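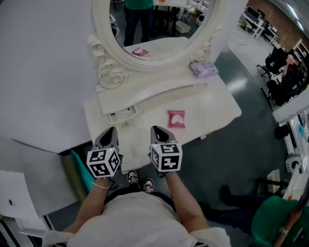 Una persona sostiene una pinza en cada mano. Los cubos blancos con dibujos negros sirven para seguir sus movimientos.

¿Cómo aprende un robot a usar las manos?

Agarrar un paquete pequeño parece fácil, pero un robot no sabe hacerlo solo. Necesita ver muchos ejemplos. En el proyecto Jomitari, los ejemplos los dan las personas.

Primero, alguien toma 2 pinzas parecidas a las que llevará el robot y hace con ellas una tarea sencilla, como mover una cosa sobre una mesa. Cada cubo tiene cuadrados con dibujos distintos. Una cámara los mira y un programa calcula dónde está cada pinza y hacia dónde apunta.

Después se repite la tarea en otros sitios y con otros objetos. El equipo reunió alrededor de 2000 ejemplos en 22 lugares. Si todos fueran de la misma mesa, el robot se confundiría al cambiar de habitación.

Por último, un programa estudia los ejemplos y busca qué tienen en común. Luego se prueba con un robot llamado Bodin, que intenta la tarea con objetos que no había visto. A veces se le caen. Los fallos también se apuntan, para saber qué ejemplos faltan.

Palabra nueva
Marcador: dibujo que una cámara reconoce con facilidad.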